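Looking after wooden floors (and the doors that scrape them)

I've lived with timber floors for 11 years now, first in a draughty rental and then in our own place, and I've made most of the mistakes you can make with them. Steam mop? Did it. Vinegar in everything because my gran swore by it? Did that too, for a whole winter, and the hallway went as dull as an old penny. So these are the things I do now, in no particular order.

Sweep before you mop. I know, I know. But grit is what does the damage, and if you go straight in with a wet mop you're just pushing tiny bits of sand up and down the boards. I use a soft broom and then the vacuum with the brush head, beater bar switched off.

For the mopping itself I put one capful of Oltik floor soap in half a bucket of lukewarm water and wring the mop out until my wrists complain. The boards should dry within a minute or two of you passing over them. If there are puddles, you've got too much water, and water sitting in the joins is how you end up with cupped edges – ask me about the spot beside our fridge.

Felt pads! Put them on everything. I bought a bag of 100 from Sowerby Hardware thinking they'd see me out, and I used 58 of them in one afternoon just on the dining chairs, the bar stools and the bookcases. Wipe the feet of the furniture with a bit of metho first or the pads slide off sideways and collect fluff. Check them when the weather changes, and peel off any that have gone hard.

Scuffs from rubber soles come off with a clean tennis ball. Truly. Rub it like you mean it. For a light scratch that hasn't gone through the finish, I use a wax stick in the nearest colour, then buff it with an old sock. Go a shade darker if you can't get a match, as a pale repair catches the eye far more than a dark one.

Now, doors. Timber doors swell in humid weather, and one that swung beautifully in July can be dragging an arc across your lovely floor by February. Before you get the plane out, open it, lift gently on the handle and see if there's any play in the hinges. Nine times out of ten it's a loose top hinge. Take out the screws, pack the holes with matchsticks and a dab of PVA, leave it overnight and screw it back up again.
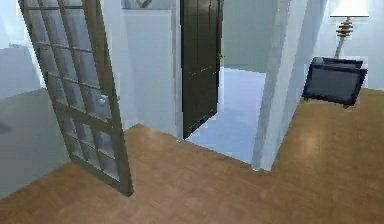
If it still rubs after that, slide a sheet of carbon paper underneath, ink side up, and swing the door over it a few times. The marks will show you where to sand. Take off less than you think, and seal the bare edge when you're done, or it'll drink up moisture and you'll be back at it next summer.

Glass panes in doors are fiddly to clean, so I spray the cloth and leave the bottle well away from the floor (glass cleaner leaves cloudy spots on some finishes). A cotton bud gets into the corners. I do one side top to bottom and the other side to side, so I can tell which side the streaks are on.

Last thing is sunlight. Our boards went a lovely colour everywhere except under the rug, where there was a big pale rectangle. I shift the rugs a little every couple of months now, and the patch has nearly caught up.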